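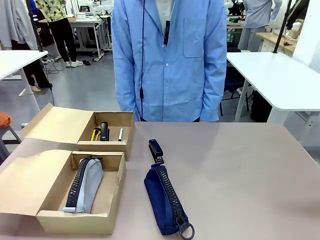

Two open boxes on the table, stapler in the smaller one

Consent order: costs of handing over belongings

s_yagi
Order sealed in December. Paragraph 3 says the respondent shall "make available" the applicant's belongings within 17 days. Courier from Wandlow wants £600. Who pays?

Vadham
The applicant. "Make available" means allow collection. Delivery would need the word "deliver".

Shahnaz G
Disagree. Read it with the recitals. If they record that she has moved abroad, collection in person was never intended.

s_yagi
Recitals say only that she lives in Štefanec. Nothing on transport.

Vadham
Then it is silent, and a recital does not create an obligation anyway.

Shahnaz G
It can still be used to interpret one. Was anything said in correspondence before signing?

s_yagi
One email offering £200 towards carriage. No reply to it.

a.montoya
Check whether it was marked without prejudice. Either way I would offer the £200 again in open correspondence. An application over the balance will cost more than the balance.

s_yagi
It was not marked. Will write tomorrow.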